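Numwood school board backs new rules on snack sales

NUMWOOD, November 14, 2018 - Students at the two public schools in Numwood will see changes in what they can buy between classes after the school board voted Monday night to limit sales of candy and sweetened drinks during the school day.

The rules take effect after the winter break. They cover the school store at Numwood High, the snack counter at Pemton Middle School and any fundraiser held on school grounds before the final bell. Food brought from home is not affected.

Under the new policy, a snack sold during school hours may have no more than 300 calories per package. Candy bars may still be sold, but only after the last class of the day and at games, concerts and other evening events. Soda will come off the shelves completely, and bottled juice will be sold in 8-ounce sizes.

Board member Ultan Fahy, who wrote the first draft in August, said the district had gone too long without a written policy.

"Each building was doing its own thing," Fahy said. "The high school had one set of prices and hours, the middle school had another, and parents were calling us to ask which was right. Now there is one page they can read."

The district sent a survey to families in the fall and received 408 replies. A majority supported some kind of limit during school hours, according to a summary handed out at the meeting. Fewer families wanted a full ban, and the board did not take up that option.

Not everyone in the room was in favor. Several parents of band students said candy sales pay for travel to the spring contest in Nirnley and that moving them to the end of the day would cut into the money raised. One parent said the band clears $80 on a good lunch period and much less once the buses have left.

The board agreed to let student groups keep a table at home basketball games, where the limits do not apply. Groups must sign up for dates through the high school office, and no more than one group may sell at each game.

The district will also look for a new supplier. Its contract with Ó Riain, which stocks the snack counter and the school store, runs out at the end of the school year. The company may bid again. Bids will be opened in the spring, and the board plans to ask for more fruit, nuts and whole-grain items at prices close to what students pay now.

Prices will stay the same through June. Any snacks left over at the start of the break can be moved to after-school sales until they are gone or reach their sell-by date.

The vote was 5-2. Copies of the policy are available at the district office and will go home with report cards. The board also approved repairs to the middle school gym roof and put off a decision on late bus routes until its next meeting.

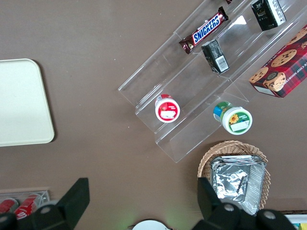 A Snickers bar and other packaged snacks on a clear display stand.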